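From: Siwan Hughes
To: Ellell kitchen swap list
Date: Tuesday, July 6, 2021
Subject: Re: yellow plates, how deep?

Hi all,

Yes, I still have the yellow ones! Here they are edge-on:
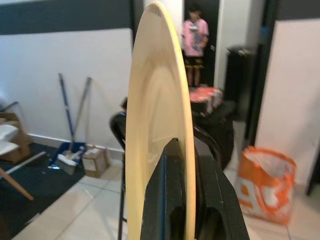
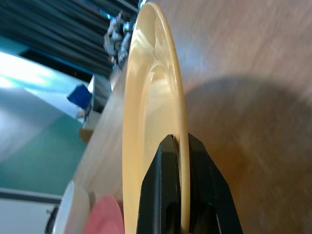

1. Depth

> Are the Drodimik plates flat or more like a pasta bowl?
> I've got 9 of them and need a couple more, but the last
> lot I bought were way too deep for my rack.

Pretty flat, I'd say — there's a raised rim and then a shallow well, so gravy stays put but soup is asking a lot. Mine came from my aunt in January and she swears they're Drodimik, though I wouldn't bet the house on it.

2. How many

I can spare 2. I'd love to hang on to the rest (we had 16 people over on Sunday and used every last one!).

3. Color

It's a soft, buttery yellow, so if yours are that bright Flallo lemon they won't match. Want me to bring one over so you can hold it up next to yours?

Siwan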